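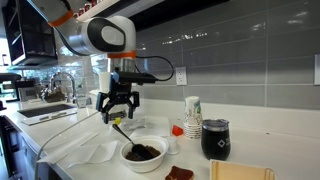 Arm above the coffee bowl, scoop handle up and to the left.

Ticket 70 – gripper loses the scoop
Opened by: Haf Probert
Project: Vidton, student kitchen task
Status: open

Scoop turns in the fingers during the lift. Failed 4 of 7 runs.

Gwion, 2:15 pm: Raised grip force one step. No change.

Jannik, 3:40 pm: Grasp point was too near the end of the handle. Moved it 6 mm toward the bowl – three clean lifts so far. Cable at the wrist checked, not snagging.

Haf: Leaving this open until Drita repeats it with the bowl less full.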